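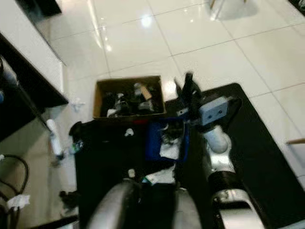 Cardboard box and blue bin at the black table, white tiles underneath.

I've gone through a lot of packing tape in my life. Between selling secondhand craft books online and moving house twice in three years, I reckon I've used every squeaky, splitting, stick-to-itself roll the discount shops have to offer. So when the handle snapped off my old tape gun I decided to spend proper money on the next one, and ended up with the Grinov hand dispenser. I've been using it since last November and I have opinions!

First up, the feel of it. The grip is a sort of rubbery grey stuff, a bit wider than I'm used to, and for the first week I thought I'd made a mistake (I have small hands and everything is built for blokes with mitts like dinner plates). Then I stopped noticing. After a long evening of parcels my wrist is fine, where the old one used to leave me shaking it out over the sink.

The brake is the best bit. There's a little knob on the side of the hub that sets how much the roll drags, and once it's right the tape comes off smoothly and doesn't run on past where you want it. Mine needed a quarter turn tighter out of the packet. If you swap between cheap thin tape and the heavier stuff you'll need to fiddle with it each time, and the knob is stiff when it's cold in the garage, but I can live with that.

The blade is sharp. Really sharp! It comes with a plastic flap over the teeth which is meant to lift as you press down on the carton, and it works perhaps nine times in ten. The tenth time you get a folded bit of tape stuck under the flap and say something rude. I took the flap off for a fortnight, got my thumb, and put it back on again. Spare blades come in packets of 6, and I'm still on the first one.

Loading is where I'd knock off marks. The diagram is moulded into the side, grey on grey, and I had the roll in backwards twice before I worked out that the sticky side has to face the little ribbed roller. A sticker would've fixed it. It also only takes rolls with the standard big core, so the 20 narrow ones I'd bought on special are now living in the Christmas wrapping drawer.

For comparison, I borrowed my sister's Lalent for a weekend. It's lighter and it was a fair bit cheaper, and if you're only doing a few birthday parcels a year I'd say just get that. The brake on hers is a plain plastic tab though, and it had worn enough that the roll spun freely whenever she put it down. I wouldn't want to do a whole house with it.

Speaking of tape, I've mostly run Iterow brown through the Grinov. It holds well on clean new cartons and less well on the dusty ones from the bottle shop, so give those a wipe first. Paper tape was a flop for me – it tore crooked on the teeth and I went back to doing it by hand with scissors.

I paid 18 dollars more than I'd planned to, at the Hosseinzadeh packaging warehouse out past the tip, and they had a refill deal going at the counter that took the sting out. Worth asking, if you're near one.

Four stars from me. It would be five with a readable loading diagram and a flap that behaved itself. Oh, and it doesn't stand up on its own, so hang it on a hook or you'll be forever finding it face down, stuck to the bench.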